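Drawstring bin bags or tie handles?

motaung58
Posted September 24, 2011
Right, settle something for us. My other half swears by drawstring bags for the kitchen bin and I've always bought the tie handle sort. Two quid more for a bit of ribbon seems daft to me, but I'm fed up of bags sliding down into the bin with the teabags on top. Anyone switched?

Conwood_Lass
Switched in April and I'm not going back! I lay mine on a table first and work round the rim till the band's free all the way, then it goes over the bin in one go. Blue band on a see-through white bag, so you can find the opening without swearing at it. 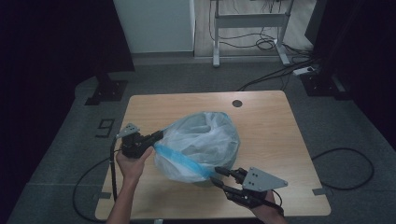

Reply 3: devum
Sorry, don't agree. I had a roll of 20 and the band snapped on seven of them (potato peelings, nothing mad). Tie handles every time, and you can still knot one when it's overfull.

Reply 4: Conwood_Lass
Are you pulling from one side only? Get hold of it both sides and pull evenly, mine have been fine.

Reply 5: devum
Both sides. Still snapped.

Reply 6: motaung58
Might get one roll and see then. What size for a tall narrow bin?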